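Butmont repair room to open on Mondays

A repair and sorting room for second-hand household goods will open to the public at Butmont from March, after the group behind it agreed terms on the former Engebretsen stockroom.

The room has been used since the autumn to sort donated furniture and fittings before they go on sale at the Furnar shop next door. Until now people have had to leave things at the shop counter and wait for word on whether they could be mended. From March they will be able to bring them in on Mondays between 10am and 4pm and speak to whoever is doing the work.

Siv Vik, who runs the shop, said the stockroom had filled up faster than expected.

"We took in 654 items over the winter and 281 of them needed something doing before we could put a price on them," she said. "A lot of it is small. A screw has gone, or a joint wants glueing. People are often happy to do it themselves if they can borrow the tools and a bit of bench." 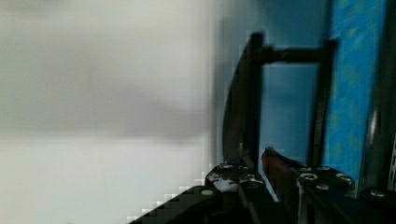 Dark uprights and a crossbar against blue at the Butmont room.

Items that cannot be repaired are taken apart for their fittings, which are kept in drawers and sold separately. Hinges, handles and castors go quickest, according to Ms Vik. Upholstered furniture will be accepted only with its fire label attached, and the room will not take mattresses, fridges or anything containing gas.

Ragnvald Eklund, a retired joiner, will be at the bench on opening days. He has asked that chairs and small tables be brought in with any loose parts in a bag, and that people do not try to fix them with filler first. Larger pieces should be booked in by telephone so that space can be cleared.

There is no charge for advice. Bench space costs 31 kroner an hour, payable at the shop, and glue, screws and sandpaper are charged at cost. The rent for the first three months has been met by a grant of 800 kroner a month from Brultier, the building's owner, and the arrangement will be looked at again in the summer.

The entrance is at the side of the building, past the loading bay. Parking at the front is for shop customers only, but cars may stop by the side door for ten minutes to unload. Donations for the shop should still be taken to the counter during normal opening hours.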